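Projektbericht: Was steht auf unseren Schreibtischen?
Seminar Arbeitsumgebungen, Gruppe Torkevel
Ashok Dixit, Pushpa Nishad, Devendra Negi

Angefangen hat alles mit einem Streit über Pappbecher. Pushpa behauptete, auf einem Schreibtisch in unserem Institut stehe mehr Geschirr als Arbeitsmaterial, Devendra hielt dagegen, und am Ende des Nachmittags hatten wir ein Thema. Unsere Betreuung übernahm Bleddyn Mathias, der uns zum Glück viel Freiheit ließ.

Vorgehen
Im Juni haben wir 8 Schreibtische im Gebäude Londeck aufgenommen und jeden Gegenstand notiert, vom Monitor bis zur Büroklammer. Insgesamt kamen 1.219 Einträge zusammen! Damit hatten wir nicht gerechnet, die Tabelle war auf höchstens 400 Zeilen angelegt und musste zweimal umgebaut werden. Lose Blätter haben wir einzeln erfasst, Kabel ebenfalls, auch wenn das bei manchen Knäueln viel Geduld gekostet hat.

Jeder Eintrag bekam eine von vier Kategorien: Papier, Technik, Trinken und Essen, Sonstiges. Über Sonstiges haben wir am längsten diskutiert. Gehört eine Taschentuchbox dazu oder brauchen wir eine Kategorie Hygiene? Wir sind bei vier geblieben.

Ergebnisse
Papier liegt mit 515 Einträgen vorn, und zwar deutlich. Spannender fanden wir aber, wo es liegt: fast immer genau dort, wo man eigentlich arbeiten will. Auf mehreren Tischen dient es als Unterlage für alles andere, der Untersetzer liegt daneben und bleibt frei. Die Getränke wandern dagegen. Flaschen, an denen gerade getrunken wird, stehen vorn in Griffweite, die übrigen rücken nach und nach zur Wand. Pushpa nennt das die Flaschendrift - der Begriff hat sich in der Gruppe sofort durchgesetzt.

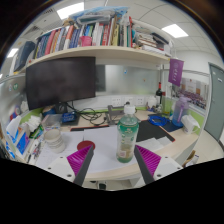

Bei der Technik war das Bild viel einheitlicher. Der Monitor steht hinten, die Kabel verschwinden dahinter und tauchen irgendwo wieder auf, und um die Steckdosen sammelt sich alles Kleine. Umesh Sengar, der uns bei der Auswertung geholfen hat, schlug vor, die Kabelwege als eigene Karte zu zeichnen. Das haben wir für zwei Tische ausprobiert und es hat riesigen Spaß gemacht, für alle reichte die Zeit leider nicht.

Offene Punkte
Wir würden die Aufnahme gern im Winter wiederholen, morgens und abends am selben Tisch. Außerdem fehlt uns bisher der Blick in die Schubladen.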